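About Drunotix

Surface protection for kitchens, canteens and teaching rooms
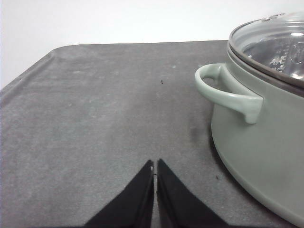
A customer wrote to us in June that she had bought her first table cover to stop the noise of pots being set down, and only later noticed that the table underneath had stopped getting ring marks. Plultach, a catering school that has ordered from us since our second year, put it the other way around: they wanted the tabletops protected, and the quieter room was a side effect. Both reports match what we measure.

Drunotix makes padded covers and fitted mats for tables on which cookware is handled. We do not make the tables or the cookware. The company has two workshops under one roof, one for cutting and one for edge finishing, and a small test room where finished covers are loaded and inspected.

What we make

The current range has two product lines.

Deso is the flat line. It is a soft-faced mat with a dense backing, cut to the customer's tabletop with an allowance of 2 mm per side. It is supplied in gray only. We have been asked for other colors and have tried several, but gray shows flour and dust clearly enough that people wipe it, and does not show scuffs so strongly that people replace a mat before it is worn out.

Khalaf is the edged line. The face material is the same, but one or more sides are finished with a raised, rounded lip. The lip keeps a rolling lid or spoon from going over the side. Customers should say which sides need it when they order. A table standing against a wall usually does not need a lip at the back, and a lip on the side where people work gets in the way of the forearms.

How we test

Every new batch of face material goes through the same sequence. A filled pot is set down and lifted 439 times at the same point. The figure comes from our first test rig, whose counter stopped there, and we have kept it so that old and new results can be compared. After that the mat is brushed, left flat overnight and checked for compression. A mat passes if the remaining dent is too shallow to catch a steel ruler drawn across it.

We also do a drag test with the pot base, since most visible wear comes from sliding and not from setting down. Light scuffing of the face is accepted. Fibers pulled free from the backing are not.

Neither line is a trivet. The mats are intended for cookware that has cooled enough to be held by the handles with bare hands. Pots straight from the burner should go on a rack first.

Fitting and care

Measure the tabletop at both ends and in the middle. Older tables are often out of square by as much as 5 mm, and we would rather cut to the real shape than to the nominal one. If the corners are rounded, send a paper template.

Brush the mat dry before using water. A damp cloth is fine for the face; soaking the backing is not, and it takes nearly two days to dry fully. Do not fold an edged cover - roll it with the lip on the outside.

Orders

We cut to order. The minimum is one mat, and there is no discount below 100 pieces, as the cutting time per mat is the same up to that quantity. Offcuts large enough to be useful are packed with the order at no charge and can be used under jars or small pans. Replacement lips for Khalaf covers are available separately; please quote the code printed on the backing.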